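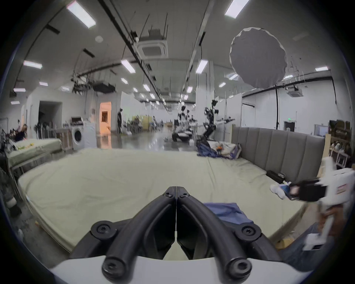 *Figure 4.1. A bed before sorting, with clothing heaped near the headboard and a dark blue cloth on the sheet.*

# Chapter 4: The Bed as a Work Surface

Look at the sheet in Figure 4.1 before you look at anything lying on it. It is light green, it is wrinkled, and it takes up more room than all the other items put together. Now find the heap near the headboard, the crumpled blue cloth, the little white plush toy, and the black case. How many different jobs do you see? Most students say one ("make the bed"), and by the end of this chapter you'll be arguing happily over the order of several!

Chapter 3 dealt with closets and drawers, where every item already has a boundary around it. A bed has none. It is wide, soft, and at a handy height, so things land on it all day long: clothes, packages, toys, bags. That same width makes it one of the best folding surfaces in any home, and I love teaching this chapter for exactly that reason. You get a big problem and a big table in one piece of furniture.

We begin with **clearing**. Items come off in groups, and the groups are chosen by where they are going next. Clothing goes to one side for checking and folding. Hard objects, such as a case or a box, leave the bed entirely and get set on a chair or shelf. Soft toys wait with the pillows. Samah Slaoui, who taught the housekeeping course at Tusstead for many years, had her students name the destination out loud before touching the object. Try it in the first lab – it feels silly for a minute and then it speeds you up.

Next comes **smoothing**. A crumpled sheet hides small things, and socks are the usual culprits. You will learn to work from the headboard toward the foot with flat hands, pulling the fabric toward the corners a little at a time. An upholstered headboard with vertical channels, like the gray one in the figure, needs its own care, and Section 4.3 covers brushing out the grooves where lint collects.

The last part of the chapter is **folding in place**. With the sheet smooth, a heap of mixed clothing can be opened out, sorted by type, and stacked without a single trip across the room. Pay attention to where you stand. Reaching over a large mattress is hard on the back, and Section 4.4 shows how to split the surface into a near half and a far half.

## Before You Read

Tonight, look at your own bed before you straighten it. Write down each item on it and the place where it belongs. Bring the list to class, along with one unfolded shirt and a pillowcase.

**Key terms:** clearing, destination group, smoothing, near half, far half, channel tufting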